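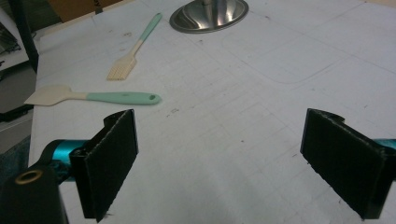

M. Kolář

Jan 18, 2018

649 shares 11 comments

A white work table is a lovely thing for about a week, and then you start using it. Mine has gone the way of all white tables, with faint grey pencil lines running every which way, a loose sort of grid, some bigger rectangles with rounded corners over on the right, and then the usual sprinkling of specks and smudges and little scuffs in among them. I get asked fairly often how I clean it, and the answer is that I do it in bits, because half of those lines I want to keep and the other half I don't! So I thought I'd put everything I know about pencil on white surfaces in one place, both how to draw it so it's useful and how to get it off again when you've changed your mind.

Why draw on a table at all

If you sew, wrap parcels, cut shelf liner, mount photos or pack lunches for a crowd, you'll know the business of lining a thing up by eye, standing back, and finding it's crooked. A few guide lines sort that out. You square the paper to the line and off you go. I also like to trace around whatever I use most (a tray, a chopping board, the lid of a big storage tub) and then it has a spot to go back to, and I can see straight away how much room is left for the rest of the job. With a tray or a tub the corners come out rounded, and I wouldn't bother squaring them up, as the shape tells you at a glance what belongs there.

A soft pencil, held lightly, is all you want. Hard pencils make a nice thin line but they dig in, and once there's a groove no amount of rubbing will shift it, you just end up with a clean groove. Use a long ruler and let the pencil trail along it. If you can see the line clearly while you're leaning over the table but it more or less vanishes from the doorway, that's dark enough. And please try a spot near the back edge first, in case your surface is the sort that holds on to graphite for dear life.

I measure from one edge only, always the same edge, and work across from there. Measuring in from both sides sounds sensible, but very few tables are truly square (my old one from Grurneten was out by 11 mm from one end to the other, and I blamed my curtains for years). Leave a clear margin of 3 cm along the front as well, where your sleeves rub, otherwise you'll wear the pencil off the table and onto your cuffs.

Getting the pencil off

Start dry. A plain white vinyl eraser takes off most pencil, and if you go gently in one direction you can lift one line and leave its neighbour alone, which you'll never manage with a wet cloth. Brush the crumbs away with a soft brush or the side of a clean hand towel. Don't blow on them, they only land on the floor and get walked into the hallway.

For what's left, a barely damp cloth with one drop of dishwashing liquid, then a second cloth with plain water, then a dry one. I know three cloths sounds like a lot of laundry for a pencil mark. The dry one is the one people skip, and it's the one that stops you getting that dull grey bloom as the graphite settles back down wherever the water sat.

If your white top is really a sheet laid over a table, paper or card or anything you're not sure about, then stay with the eraser and forget the water altogether. Paper cockles the minute it's damp and your nice straight lines go with it.

Specks and scuffs

The tiny dark specks are worth a minute of patience. Some are only crumbs of eraser or pencil dust, and they'll come up on a strip of low-tack masking tape pressed down and lifted off. Do this before you wipe anything! A bit of grit under a cloth will draw you a whole new set of lines, and those ones are permanent. Anything that stays behind after the tape can have the damp cloth, and anything that stays behind after the cloth I call part of the table.

Scuffs are a different matter. A dark rubbed mark, the sort you get from dragging a box or the foot of a sewing machine, often comes away with the same vinyl eraser. If it doesn't, a little bicarb mixed to a paste and rubbed with a fingertip will usually do it on a hard, sealed surface, though bicarb is a mild abrasive and you could take the shine down if you get carried away. The melamine sponges work too and carry the same warning. I bought mine at Olberg in a bag far too big for one household, and I still think of them as a last resort. Never use either one on paper.

Keeping it from getting so bad

Put felt pads under anything that lives on the table and gets nudged about. Lift heavy things, don't slide them, and yes, I do forget. Sharpen pencils over the bin, and give the top a quick dry brush at the end of the day while you're waiting for the kettle.

If you like to change your layout with the seasons, as I do (in August I need room for jam jars and by now it's all mending), redraw the lines one section at a time. I once rubbed out the whole lot in a fit of enthusiasm and spent 62 minutes putting it back, and the tray outline has never been in quite as handy a spot since. Now I pencil in the new line, live with it for a few days, and only then take the eraser to the old one. It does mean there are usually a couple of stray diagonals wandering about up there, but I know which ones I mean, and the parcels still come out straight.

649 shares
11 comments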